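Votness Portfolio Tracker: Set-Up Guide
Section 3. Adding holdings and setting price alerts
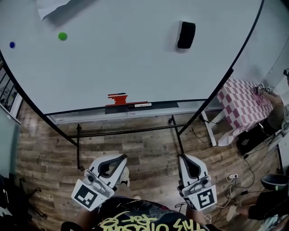
A watchlist holds the stocks and funds you want to follow but have not bought. It is kept apart from your holdings and does not count toward your account totals. Each list can be given a color tag, and the tags show as small round dots beside the list name, one blue and one green like the two balls on the white tabletop. You can change a tag at any time under List Settings.

To add a holding

1. Open the Portfolio tab and select Add Holding.
2. Type the ticker symbol or the fund name. Pick the correct share class from the results.
3. Enter the number of shares and the price paid per share. Leave out commissions.
4. Enter the trade date and select Save.

Note: If you bought the same stock on different dates, enter each purchase as its own lot. Tracker can show up to 88 lots per holding.

To set a price alert

1. Select the holding and choose Alerts.
2. Choose Above or Below and enter a price.
3. Choose email, text message, or both.
4. Select Turn On. The bell next to the ticker changes from gray to solid.

Alerts stay on for 7 days after they are triggered, then move to the Past Alerts list. To use one again, open it and select Renew.

Caution: Prices on the Basic plan are delayed. Do not use alerts as a substitute for a stop order placed with your broker.

If you import from a Tasora or Lovton file, skip steps 2 and 3 under "To add a holding" and see Section 7.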